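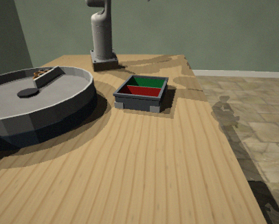 Is the Gristier box set of the Badovow thrillers worth buying if you've only seen the first movie? I'd say get it for the second and third films alone, and treat everything after that as a bonus.

I came to these the wrong way around. I caught the first one on cable years ago, half asleep, and remembered a train station, a lot of fog and a hero who never takes his coat off. Watching it again last weekend I liked it more than I expected (the fog is great!), but it's slow, and the middle stretch in the hotel could lose ten minutes without anyone missing them.

The second movie, *Buzatu*, is where it all clicks. It runs 99 minutes and hardly wastes one. The villain gets a proper entrance, the car chase through the market is cut so you always know who is where, and the score finally stops telling you to be scared. I watched it twice in 2 days – the second time just for the dinner argument, which is as tense as any of the shootouts.

The third one goes bigger and sillier, with a dam and a helicopter, and I had a blast with it. The fourth is a dud. Same coat, tired jokes, and an ending that feels like it was shot over a lunch break. 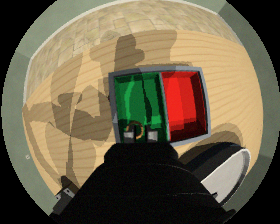

## The discs and the box

Picture quality is lovely on the first three, with real grain left in and deep blacks in the night stuff. The fourth looks waxy. Sound is the original mono, plus a newer mix I turned off pretty fast.

Extras are thin. There's a decent making-of on *Buzatu* and a commentary on the third that goes quiet for long stretches. The booklet is 100 pages and mostly stills, but the essay on the stunt work is terrific. My one gripe is the cardboard sleeves, which grip the discs so tightly that I'm already seeing scuffs.

I'd still buy it again, and I'm hoping Gristier does *Tovach* next.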